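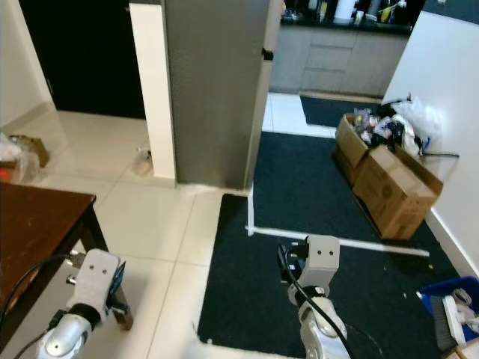
Figure 1. Both arms with the light gray gripper housings fitted, kitchen test area, Skenville.

Home | Projects | Reports | Partners | Contact

Gripper comparison, interim progress report
Prepared for Marion Moffat, Clostska program office
Reporting period ending January

1. Status

Work package 2 compares two parallel grippers, the Meltov unit and the Lò unit, on the same pair of arms. The Meltov trials are complete. The Lò trials began in the last third of the period and are still in progress. Spending is within the approved budget.

2. Work completed

A total of 258 grasp attempts were logged with the Meltov gripper on household items: bottles, rolls, small boxes and filled plastic bags. Attempts were split between the left and right arms. Each one was scored as held, dropped or missed, and the operator recorded the approach angle by hand.

Rigid items gave few difficulties. Of the 18 dropped objects, 17 were filled bags. In most of those cases the fingers closed on a fold of plastic with nothing behind it, and the bag slid out during the lift. Raising the closing force helped only slightly. Lowering the approach by 9 mm gave a better result in the short repeat test, but the sample is too small to report as a finding.

Cable routing took more time than planned. In Figure 1 one black cable loops back over the table surface and the other runs down along the arm. The first arrangement can snag when the wrist turns past its middle range, and two runs were stopped for this reason. A shorter cable with a fixed clip point has been ordered.

3. Controller

The controller was moved to the new firmware midway through the period. Grip force readings before and after the change differ by a small constant offset. Damian Pichler has corrected the earlier logs, and both versions are kept on the project drive.

4. Deviations from plan

The wrist camera comparison has been pushed back to the next period. The mounting bracket supplied for the Lò unit did not match the drawing and was returned. This does not affect the grasp trials.

5. Next period

Complete the Lò trials with the same item list and scoring sheet. Repeat the bag test at the lower approach height on both arms. Fit the replacement bracket and begin the camera comparison. Approval is requested to move the unused travel allowance to spare finger pads; a revised budget sheet is attached separately.

Contact: Damian Pichler, Skenville | © Skenville project group | Back to top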